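The Man Who Keeps Your Spare Keys

Saturday, April 20, 2024

Fulvio Negri has cut keys in Brestdale for 32 years, and he would like you to stop keeping yours under the flowerpot. "People think the burglar is looking for a challenge," he says. "He's looking for the flowerpot."

His shop on Loretance Street is narrow enough that the second customer waits outside. A board behind the counter holds 400 blanks, of which he reckons 17 do nearly all the work. The rest are for people who inherit furniture.

"A woman comes in with her grandmother's writing desk, locked since the funeral. She's sure there are bonds in it. I spend an afternoon filing. You know what's in the desk? The key to the desk." He charged her half.

I had come to ask about the slow death of the metal key, which has been announced every year since I was in school. Negri had prepared for this by putting the kettle on and taking the phone off the hook.
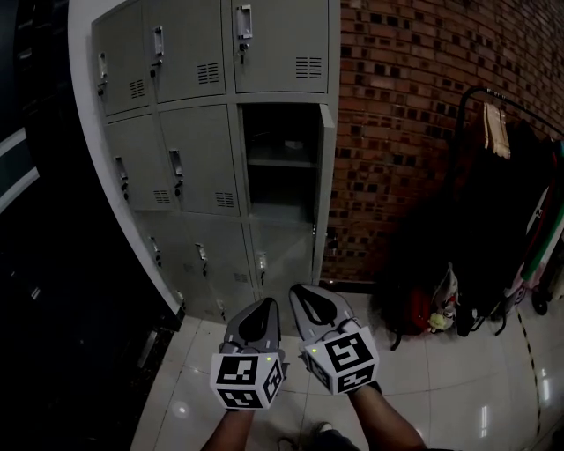 One reader wrote to us in February that he had thrown out every key he owned, gone over to codes, and never felt so free. I read the letter aloud. Negri asked for the man's address, then said he was joking, then asked whether the man had written his codes down anywhere.

"They all write them down," he said. "On the fridge. On the back of a business card. I had a fellow who kept his in a box, so nobody would find it, and the box had a lock, and he lost the key."

He isn't against codes, or says he isn't. He has fitted plenty of them, mostly the Lilance keypad, which he describes as "fine until your kids learn to count." What bothers him is the confidence. A key can be lost, so you think about it. You pat your pocket on the way out the door. Negri has patted his twice while we've been talking, and he is sitting in his own shop.

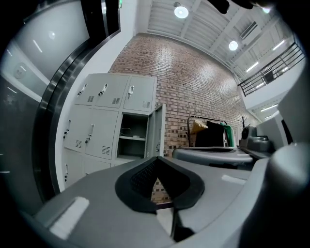 The hardest job of his life was a church side door with a lock older than the town. The key was as long as his hand and had been copied so many times, each copy from the last, that the newest one fit only on damp days. It took him three visits. He measured the lock and threw the copies in a drawer. When he describes the wall around that door he looks for something to match the color, and settles on the small patch of red brick in the photo, the one showing through the bottom of the black V. "That red," he says. "I stared at that red for three days."

Does he plan to retire? He turned down a good offer for the shop, from a dry cleaner, on the grounds that he would have nowhere to go in the mornings. His wife, he adds, supported the decision with surprising energy.

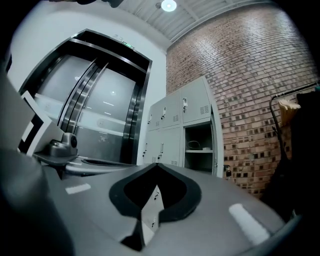 A white strip on either side of a dark rim.

Before I left I asked him where he keeps the spare key to his own house. He looked at the door, then at the phone, which was still off the hook.

"My neighbor has it," he said. "He's away until Tuesday."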